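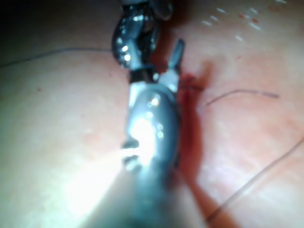
Wrist camera, one instrument close to the surface

Dear Edit and all,

On Saturday, September 14, 2019 Edit Sárközi wrote:
> I loaded the Skoleck set, 289 episodes. The wrist view is very blurred in many of them.
> Can I throw it away and train only with the fixed view? Also, where does
> one episode end? My script finds 17 with no end label.

Please do not throw it away yet. The tool itself is out of focus, but the thread on the surface can still be followed in places, and the strong glare is something the model must learn to live with.

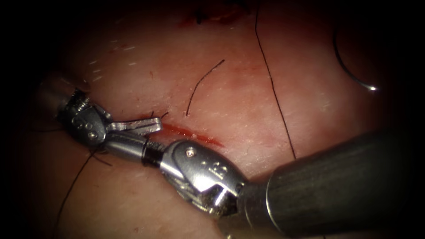 Fixed camera, both instruments at the incision

The fixed view is better for the distance between the two tools. I would train once with both views and once without the wrist, and compare.

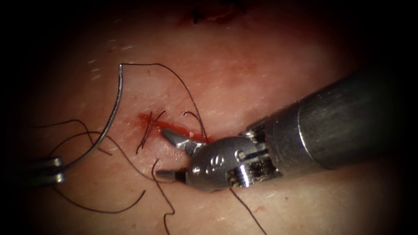
For the end label, our rule at Tasmont is one episode for one stitch. The label is set when the thread is tied and the ends are cut. A finished stitch must not be read as a finished wound: at the left end one is tied with short ends, and to the right of it the cut is still open, so the next episode can begin with the needle held in the left jaws. For your 17, please send me the numbers and I will label them by hand.

Version 2 of the label sheet is in the Vörös folder.

With regards,
Anežka Murín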